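Lecture 6: Load Forecasting and Voltage Control on Distribution Feeders
Instructor: Nayeli Restrepo

These notes cover the second half of the unit on feeder operation. Students should review the Ladila feeder data before attempting the exercises. The feeder has 128 buses and serves 246 residential customers.

6.1 Residential load

Household demand is hard to predict one home at a time. Forecast error falls as homes are grouped behind a common transformer.

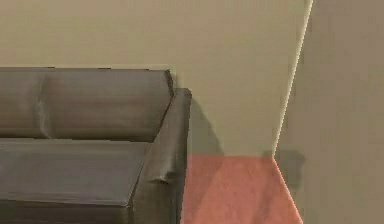
Figure 6.1. Simulated living room, gray sofa.

Heating and cooling loads respond to outdoor temperature with a delay. The model used in this course keeps 2 time constants per home — one for indoor air and one for the building mass.

6.2 Voltage regulation

Rooftop solar can raise voltage at the far end of a feeder when local demand is low.

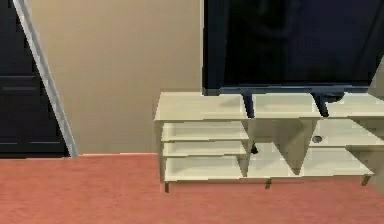 Inverters may absorb reactive power to limit this rise, at the cost of higher line currents. The droop curve is derived in the notes by Todor Yordanov.

Exercise 6.3 is due in July.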